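Search this site
Search
Hundham Polar Reading Circle

Frequently asked questions
Updated September, by Denise Wragg

What is the reading circle?
We're a group of people who love books about polar exploration – the grand narratives, the ships' diaries, the odd forgotten memoir by a second mate with a grudge. We read one book every 4 weeks and then meet in Hundham to talk it over, usually for longer than we meant to.

Do I need to know anything about the Arctic or Antarctic?
Not a thing! Several of our keenest members joined without being able to say which end had the penguins. If you can enjoy a good story about people making terrible decisions in the cold, you'll be fine.

Where do the books come from?
You can buy your own, borrow from a library, or take one of ours. The circle owns 81 titles, kept at the Stockdale reading room. You may have two out at a time. Please don't write in them, though pencilled notes from earlier owners are half the fun and we leave those alone.

Which book should I start with?
I always press The Drometov Winter on people. It's a novel about a whaling crew iced in off an island that the author made up, and it is so well done that I went looking for the place in my atlas. If you'd prefer the real thing, start with any good single-ship history and have a map beside you. You will want the map.

Do you only read about the famous expeditions?
We try hard not to! The big names have shelves to themselves already. Last winter we spent two whole meetings on supply ships, and I came away thinking that the people who packed the biscuit deserve a biography each. We also read whalers, surveyors, the wives who raised the money, and the Inuit hunters and guides who turn up in the old accounts with their names spelt three different ways.

How long are the books?
It varies wildly. Most are a normal sort of length. The longest we've tackled ran to 1227 pages with the appendices, and yes, we did the appendices – there was a table of sledge rations in there that kept us arguing until closing time. We gave that one a double slot.

Do I have to finish the book before I come?
No. Please come anyway. The only thing to bear in mind is that we don't avoid spoilers, and with this subject you can often guess how matters ended for the dogs.

Are older books hard going?
Some are. Victorian explorers loved a long sentence, and a few loved themselves even more. I'd suggest skipping the dedication and the first letter to the Admiralty, getting the ship out of harbour, and going back later if you're curious. Once they're in the ice the writing nearly always picks up.

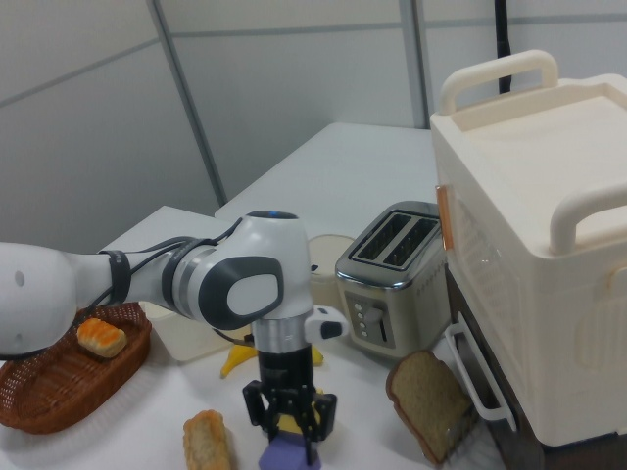

Cyprian Malinowski writes that he would add one warning for new readers: never trust an editor's abridgement of an expedition journal. He read the short version of the Fistora journals first and took the captain for a saint, then found that all the quarrels had been cut, along with most of the surgeon. He'd read the full text every time, even if it takes until spring.

Can I suggest a title?
Please do! Send it in with a line or two on why you like it. We choose the next few by a show of hands, and in-print books have a better chance because everyone can get hold of them.

What time do meetings start?
The door opens at 7 p.m. and we begin when the kettle has boiled. Bring a mug if you have a favourite.

Contact: use the form on the Join Us page | © Hundham Polar Reading Circle | Back to top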